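How Does a Game Move From One Computer to Another?

Maybe you have wanted to play a game at a friend's house and found out it would not run on your computer. The game was fine and so was the computer. They just did not speak the same language. When people change a game so that it runs on a different kind of computer, the new version is called a port, and the work is called porting.

What is an operating system?

Every computer has a main program that starts up first and looks after everything else. It is called the operating system. It decides which program gets to use the screen, the speakers and the memory. Windows, macOS and Linux are three operating systems you may have heard of. Game consoles and phones have their own.

A game does not draw on the screen all by itself. It asks the operating system for help. It says things like "open a window," "play this sound" or "tell me if the jump button is down." Each operating system wants those questions asked in its own way. A game made for Windows asks in the Windows way, and Linux may not understand.

What does a porter do?

The person doing the port reads through the game's code, which is the long list of instructions that makes it work. They look for each place where the game talks to the operating system. Then they write those parts again for the new one.

Suppose there is a game called Makori, about a heron crossing a marsh. The part that says how high the heron can jump does not need to change. Jumping is just arithmetic, and arithmetic is the same everywhere. The part that saves your progress does need to change, because different systems keep saved files in different places.

Good programmers try to keep these two kinds of code apart from the start. If all the "talking to the system" code is in one spot, the porter knows where to look. If it is scattered through the whole game, the job takes much longer.

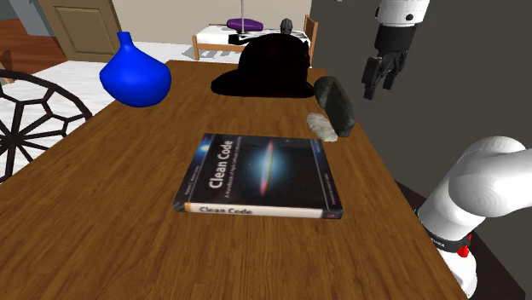 Etelka Nyitrai says the drawing and the sound were the easy part when she ported a small puzzle game called Erkine. What took her longest was the file names. Windows usually treats "Door.png" and "door.png" as the same file. Linux usually treats them as two different files. The game kept asking for a door with a small d, the file had a big D, and so there were 33 rooms with no doors in them.

She fixed it by changing every name to small letters.

What is a game engine?

Many games are built with an engine. An engine is a set of ready-made parts for things most games need, such as moving pictures, sounds and rules for falling and bumping. Some engines already know how to talk to several operating systems. If a game uses one of these, the maker can pick a different system from a menu and the engine builds a new version.

That saves a lot of work, but the new version still has to be tested. Someone has to play it from beginning to end and write down what goes wrong. The problems they find are called bugs. Some common ones are:

The game starts but there is no sound.
The controller works, but the buttons are mixed up.
The words are too big for their boxes.
The game runs too slowly.

The racing game Reltham had 5 levels that ran well on its new system and one that froze at the same bridge each time. Kheri Mwaipopo tested that bridge for 8 days before the mistake was found. It was a single wrong number.

Why don't all games get ported?

Porting takes time, and time costs money. A team of two people may be busy making their next game. Sometimes the game uses a part that belongs to another company, and that part only works on one system. With very old games, the code may be lost.

Can a game run without a port?

Sometimes it can. There are programs that sit between the game and the operating system and pass messages back and forth, like an interpreter helping two people talk. The game asks its question in the Windows way, and the helper program turns it into something Linux understands. This works well for many games and badly for others.

Before you ask a grown-up to buy a game, look for the list of systems it runs on. It is usually near the bottom of the store page. If your system is not on the list, wait or ask the people who made it.

Words to know

Code: the instructions that make a program work.
Operating system: the main program that looks after a computer.
Port: a version of a game changed to run on a different system.
Engine: ready-made parts used to build a game.
Bug: a mistake in a program.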